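Prarton Bedroom Tasks: equipment plan and data card

Maintained by Mwanaisha Minja. Last edited in August.

Summary

This file covers the Prarton recordings of garment handling with two arms, and the equipment needed to keep making them for another year. It is kept with the data so that a group deciding whether to extend the set can see what the existing part took to record. Format notes for the recordings are in FORMAT.txt. Calibration notes are in CALIB.txt and are not repeated here.

Contents of the set

Tasks: shirt onto hanger, shirt off hanger, fold on bed, blanket spread, blanket fold.
Episodes per task: 48, except blanket fold, which has 19.
Views: one head camera.
Control: teleoperated, two arms, parallel recording of joint positions and gripper opening.
Failed episodes: kept and flagged in the index under "outcome".

The blanket fold count is low because the right gripper was out for repair during that block. Do not pad it with episodes from the pilot. The pilot used a different camera mount height and the two do not mix.

What the tasks ask of the hardware

The hanger tasks set the requirements for the whole cell. Both grippers have to hold at the same time, one or both have to pinch thin cloth, and the hanger must not rotate in the grasp while the shirt is pulled over it. Payload is not a constraint. Finger condition and cable routing are. A finger pad that has gone smooth will still pick up a folded blanket and will drop a polyester shirt.
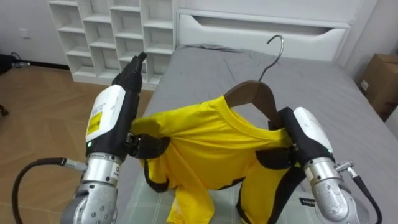

For that reason the budget puts finger pads and cables ahead of a third arm, which was asked for twice last year. A third arm would have given us a spare for swaps. A spare gripper body gives nearly the same cover at much lower cost, and it fits on a shelf.

Reach was checked with the bed against the wall. Moving the bed out improves access to the far side but leaves no standing room for the operator. Any group buying for a smaller room should measure with the bed made and the operator present.

Purchase list, next budget year

Prices are held in the purchasing sheet, not here. Quantities are for one cell.

Gripper finger pads, Griltmont: 50 pairs
Gripper body, complete, Griltmont: 1
Arm-side cables with connectors, Zevska: 4
Head camera, same model as current: 1
T-shirts, assorted fabrics and sizes: 19
Hangers, wood: 4
Hangers, plastic: 4
Fitted sheets, plain: 4

Notes on the list

Finger pads. Order all of them at once. Griltmont changed the pad compound between two batches last year and the grip on slick fabric changed with it. The batch code goes in the index field "pad_batch". Episodes recorded before that field existed carry the value "unknown".

Gripper body. Lead time was quoted as nine weeks and took eleven. Place this order first.

Cables. The Zevska cables wear at the strain relief. Replace on schedule and not at failure, as an intermittent cable produces short gaps in the joint record that pass the automatic check. Six episodes were withdrawn for this after release.

Camera. The spare is bought to protect continuity of the set. If the model is discontinued before the order clears, buy from remaining stock before considering a replacement model. A change of lens means a new calibration and a new version number.

Garments. Buy from ordinary shops. Include athletic fabric as well as cotton, because the two behave differently at the shoulder seam. Wash everything once before first use. Retired garments stay listed in the index.

Sheets. Plain colors only. A patterned sheet was tried under the pilot and made segmentation of the garment edge worse.

Labor

Equipment is the smaller part of the cost. One operator and one person resetting garments can record for half a day before quality falls off. Resetting takes longer than the episode itself for both hanger tasks. Plan staff hours from the reset time. The first plan used episode length and ran short by more than half.

Wednesday is reserved for maintenance: pad inspection, cable check, and a repeat of the calibration poses. Do not schedule recording on that day, even when the week is behind.

Deferred

Wrist cameras. Useful, but they would split the set into two versions with different inputs. To be taken up with the next major version.

Second cell. Khổng, the integrator for the current cell, has quoted for a copy. The quote leaves out furniture, electrical work and the operator station. Get those priced before comparing it with anything.

Powered bed height adjustment. Requested by operators. No decision.

Known limits

One room, one bed, one lighting arrangement. Models trained only on this set should not be expected to transfer to other rooms without further data. The outcome flag is assigned by the operator and has not been checked by a second person. Gripper force was not recorded.

Changes

1.2: added pad_batch field, withdrew six episodes with cable gaps.
1.1: corrected left and right labels in shirt off hanger.
1.0: first release.

Corrections to the purchase list go to Mwanaisha Minja before the order is placed. Corrections to the data go in the issue tracker with the episode number.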